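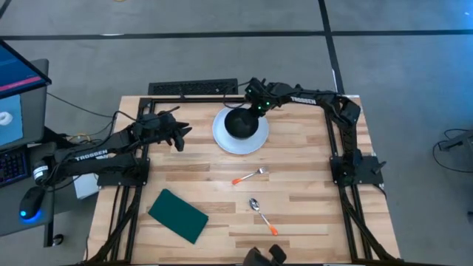
*A black bowl on a round white plate, on the striped wooden tabletop.*

Popular Music on Record, Week 9: The Live Album
Notes by Loredana Benedetti
March 5, 2021

Welcome back, everyone, and thank you for the listening journals, which I read on the train with great pleasure (several of you have strong feelings about drum solos, and I'd like to hear more of them in discussion). This week we move out of the studio and into the hall. Please read these notes before you do the listening, and keep them beside you for the worksheet.

## What do we mean by "live"?

A live album is a record made from a performance in front of an audience. That sounds simple enough, but once you start asking how the record was put together, the edges get soft very quickly. Some live albums come from one night, start to finish, in the order the songs were played. Others are stitched together from a whole tour, so that the opening number might come from one city and the closing number from another, with the applause faded across the join so you don't notice. And a good many have been repaired afterward in a studio - a flat harmony sung again, a guitar part replaced.

I don't want you to treat repair as cheating, at least not before you've thought about it a bit. A band on stage is playing to people who can see them, who are standing in a loud room with their friends. You are at home with headphones. A wrong note that flew past the crowd in a second will come around again every single time you play the record!

## Our main case: Elleck at the Costa

Elleck were a five-piece who played what the papers then called country rock, though the singer always said "loud folk." Their third album, *Flarkelard*, was recorded over two nights in November at the Costa, a former dance hall with 800 seats and a low plaster ceiling. The label, Anomum, wanted something cheap to put out while the band wrote new songs. The band wanted a record of the set before their piano player left. So there were two rather different ideas of what the album was for, and I think you can hear both.

Points to listen for:

- **The room.** The low ceiling gives the drums a short, boxy sound. Compare the snare on side one with the studio version from Week 6.
- **The talking.** Almost all of the chat between songs was cut, apart from the long introduction to the train song. Why keep that one?
- **The running order.** Nineteen songs were played each night and only 9 made the record. The slow songs suffered most.
- **The crowd.** The applause after the piano solo is noticeably louder than anything near it. Was that the night itself, or the mixing desk?

The first pressing was small, and the copies sold at the merchandise table were numbered by hand. Our library has number 347, which you are very welcome to look at if you ask at the desk. The sleeve is fragile along the spine, so hold it flat. The liner notes are worth your time too, especially the piano player's account of sound check and of a sustain pedal that squeaked through the whole first night.

## Reasons a band makes a live record

We'll build a longer list together in class, but to get you going: it might fill a gap in a contract, or mark the end of a lineup. It might catch songs that have changed shape on the road, as folk and blues numbers nearly always do. Sometimes the band simply feels that the studio albums never sounded like them. Elleck's drummer said this in more or less every interview he gave, and after hearing their first two albums I'm inclined to side with him.

## For next time

1. Listen to *Flarkelard* twice, once straight through and once with the worksheet.
2. Choose one song and compare it with the studio version. Write a page on tempo, key, length and anything added or left out. You don't need to read music to do this well.
3. Bring a live recording that you like. Any style is fine, and so is a recording your uncle made at a wedding, provided he doesn't mind us hearing it.

Pages can be handed in on paper or sent to me by email, whichever is easier. If the streaming link gives you trouble, the listening room has two copies on CD.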